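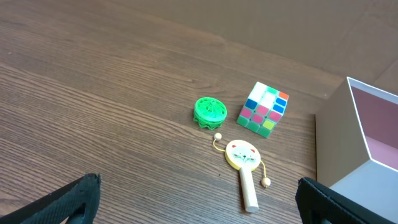 Wrist camera view over the rattle drum, with the spinning top and the cube still on the table.

Toy packing, the April update

A few of you asked how the toy-packing work is coming along, so let me catch you up. The short version is that we changed how we pick our training demonstrations, and I'm pretty happy with it!

Some background for the newer readers. Our arm gets a handful of small toys and an open box, and it has to put the toys in the box. We've recorded 2,653 demonstrations of this by hand since we moved into the Dirnulgate lab, and up to now we trained on every last one of them. Gebhard Lanz kept telling me that was too many. He thought a lot of them were teaching the arm the same easy reach over and over, and that the tricky grasps were getting drowned out.

So we tried his idea. We score each demonstration by how badly the current policy predicts the last bit of motion before the fingers close, keep the 600 worst-predicted ones, and train from scratch on those. We called the method Clirnow (don't ask, it was late and the whiteboard was full). Then we ran both policies on 30 table layouts that neither had seen. The full set packed everything in 17 of them and Clirnow did it in 23.

The rattle drum is where most of the difference came from. It's flat, it has a handle sticking out one side, and it has those two beads on strings that end up somewhere new every time you set it down. The old policy liked to go for the middle of the drum head and skid off. The new one goes for the handle much more often — still not always — and it's less bothered by where the beads are. The cube was fine before and it's fine now. The green top got slightly worse, which annoys me, and I suspect we threw out too many of its demonstrations because they looked easy.

One big caveat: 30 layouts is small. I also want to compare against 600 picked at random, and I should have done that first. Zanetti has the arm for the next round, so that will have to wait until we get our slot back. Scoring code is in the Henitz folder if you want to poke at it.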